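**Clovel packing room — monthly walk-round, fruit bench and arm**

Feb 11, 2023. Checked by Hinata Furukawa, with the morning crew chipping in (thank you all, and for the tea).

- [x] **Stop buttons, both sides.** Pressed each one twice. The left one is stiff, so I've asked Ditley for a new spring. Please lean on it properly until then!
- [x] **Floor tape.** Fine, though it's lifting by the sink where the trolleys turn.
- [x] **Speed limit.** Set to 150 millimetres a second whenever someone is inside the tape. I know it feels slow after January, but several of you said you'd stopped flinching, and I'd like to keep it that way.
- [ ] **Training sheets.** Two missing from the late crew. Nobody loads the arm alone until theirs is signed.
- [x] **Bruised fruit log.** 48 set aside out of 2,378, mostly soft ones that ought to have gone to the hand bench first.
- [ ] **Job rotation.** This one matters to me as much as the guards do. Since the arm took over the lifting, wrists are better — everyone I asked said so — but standing and watching it for a whole shift is tiring in a different way, and a bit lonely too. Swap every hour, please, and write it on the board.
- [x] **Grip on pears.** Held firmly on both sides, stem pointing away from the fingers. Picard's setting sheet is taped inside the cupboard door.
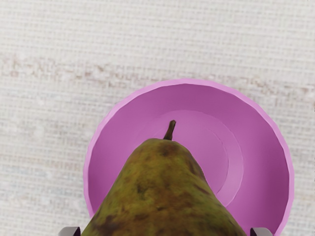
- [ ] **Height before letting go.** I'd still like it lower. Old hands here set fruit down almost without a sound, and I'd trust their ears over my ruler, so do tell me when it lands with a thump.
- [x] **Wipe-down.** Done at both breaks.

Open items come back to me by the next walk-round.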